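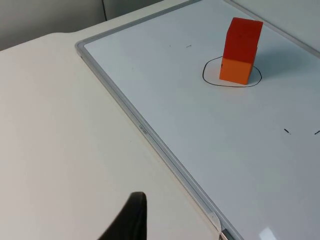
My second chapter book for young readers is finished at last, and I can hardly believe I'm typing that! It's called The Ferry to Gindero, it runs to 29 short chapters, and it follows a girl named Jutard who is left in charge of her grandfather's ferry for one very long summer. Those of you who wrote to me after the first book asked for more of the river and less of the school, and I listened (mostly – there is still one school chapter, and I'm fond of it). Fredy Ríos is painting the cover now, and after a good deal of back and forth we've settled on a red sky over orange water, the same way round as the red block sitting on the orange one on the whiteboard. I think it will look lovely on a shelf. 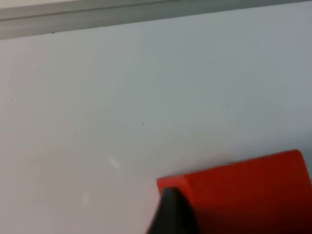 The story itself took me much longer than I'd planned. I had the ending early on, but the middle kept wandering off, and at one point there were two goats and a traveling dentist who had no business being there. The dentist is gone. The goats stayed, and my niece tells me they're the best part. The first printing will be 300 copies, and I'll sign every one that's ordered through this newsletter before the end of May.

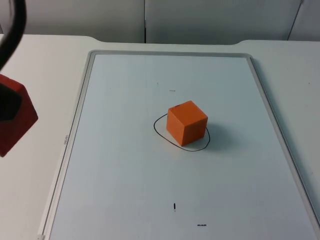 How to order

Just reply to this email with your name, your mailing address and the name of the child you'd like me to sign it to – or your own name, of course, because plenty of grown-ups ask! Books go out in June.

With love and thanks,
Marleny Villca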